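Greengrocer's shelves become a classroom for robots in Pledudton

Mon 27 March

Anyone who has ever tried to tell a small child how to pick up a lettuce without squashing it will have some sympathy for the people at Vorkel, who have spent much of this month trying to get the same idea across to a machine. The Pledudton firm has set up what it calls a practice shop in its ground-floor workroom, with wooden crates and shelves, baskets and a good mixed load of vegetables, and it is there that the lessons for its new Drollumon project are being gathered, one careful lift at a time.

Drollumon is a learning system, and like most of its kind it needs to be shown a great many examples before it can be trusted to have a go by itself. Each example is a short recording of a robot being guided through a job from start to finish by a trained operator, who moves the arms and hands from a distance while the cameras on the robot keep watch. A job might be as plain as taking a cabbage from a crate and setting it in a basket, or putting a bag of greens back on the lower shelf where it came from (which is harder than you would think, as bags do like to slide). So far the team has kept 190 of these recordings from the practice shop, and a further 111 have been put to one side to be looked at again before anybody decides whether they are good enough to learn from.
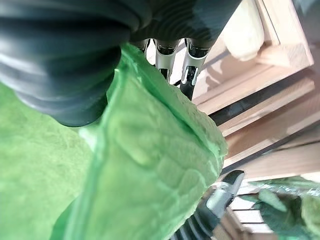 Leafy vegetables were chosen on purpose. A box or a tin is the same shape every time it is picked up, and a robot that has learned to hold one tin has more or less learned to hold them all, but no two heads of greens are alike and they bend and tear in all sorts of ways. The firm says in its project notes that the soft things have taught it far more than the hard ones, and that operators are now asked to slow down a little at the moment of touching, so that the system gets a clear look at how a gentle grip begins. There was some grumbling about this at first, the notes admit, as the slower lifts make for longer sessions, but the recordings are said to be much the better for it.

Operators work in pairs and swap places after 3 runs, as the guiding is tiring on the eyes and shoulders and people get careless without noticing. Between runs the vegetables are moved about, turned over or traded between crate and basket, so that the machine never comes to expect a pepper in one particular corner. Runs that go wrong are not all thrown away, either. If an operator fumbles something and then recovers it nicely, the whole thing is kept and labelled, in the hope that Drollumon will learn how to put a mistake right as well as how to avoid one.
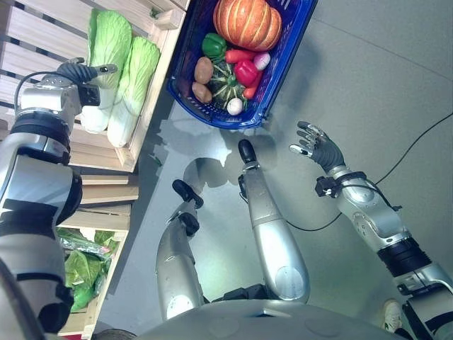 The practice shop was paid for jointly with Hidayat, the food delivery company whose packing hall stands on the other side of Pledudton, and which would like help one day with filling orders in the small hours, when staff are hardest to find. Hidayat has been sending over produce twice a week, and any that is still fit for the pot at the end of the day goes home with whoever wants it. There has been a great deal of soup, by all accounts, and a recipe sheet has been pinned up by the kettle.

No robot will be packing anybody's shopping just yet. The present round of recording carries on until the middle of April, after which Vorkel will begin the long job of training the system and then trying it out on shelves it has never seen before, laid out by people who had no part in the lessons. Fruit is to come next, beginning with the sturdier sorts, and soft berries have been left for much later in the year. Two open afternoons are planned for neighbours and local schools once the recording is done, and those who would like to come along can leave their names at the front desk during working hours. Children are welcome with a grown-up, and flat shoes are advised, as there are a good many cables on the workroom floor.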